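Service Diary, Hand-Held Gripper Units, Fisden Field Office

Sunday, morning

Unit 004S was assigned to garment handling today, following its scheduled service at the Darkska bench. The undersigned carried out the checks in the order set down in the maintenance sheet.

The service interval for this model is 3,000 grip cycles. The counter was read before work started and stood at 6, the count having been reset by Uldis Hunt when the new finger pads were fitted. The previous pads were returned to Sepp with a note on the uneven wear along the left one. No reply has been received.

The shell screws were checked for tightness with the short driver. The fingers were opened and closed by hand through their full travel, and the gap between them was compared with the setting gauge. It was found to be slightly wide. The adjustment took two attempts, as the first brought the left finger forward of the right. The second was accepted.

The marker card was cleaned with a dry cloth. Staff are reminded that Ditamine cleaner is not to be used on the cards, as it lifts the print. It may still be used on the rails.

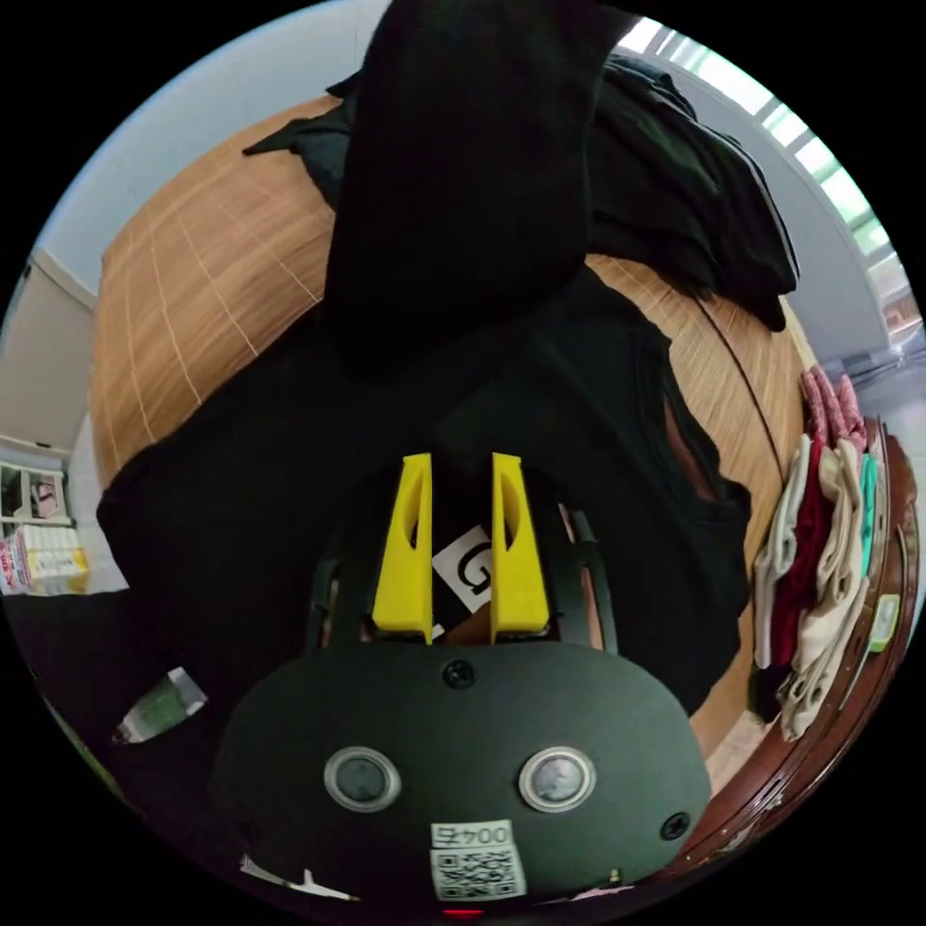

Dark fabric remains the harder case for this unit. Black clothing on a woven mat gives good contrast at the outer edges, but the folds within a heap are difficult to tell apart, and the operator must bring the fingers in low and slowly. A thick fold calls for a wider opening than the sheet recommends. A proposal to amend the figure will be sent to Darkska with the June returns.

The operator is also asked to keep the fingers parallel when closing on cloth. Sideways pressure was the likely cause of the wear on the old pads, and the new set should not be put through the same treatment.

Charging was discussed with Mr. Hunt by telephone at noon. He advised that the unit be rested for 3 hours after each full charge until the new cell has settled. This instruction has been copied to the inside of the case lid.

Outstanding: one spare shell screw to be ordered; gauge to be returned to the bench; the label code to be entered in the new register, where the unit is still listed under its old number. The gap is to be measured again before the next session.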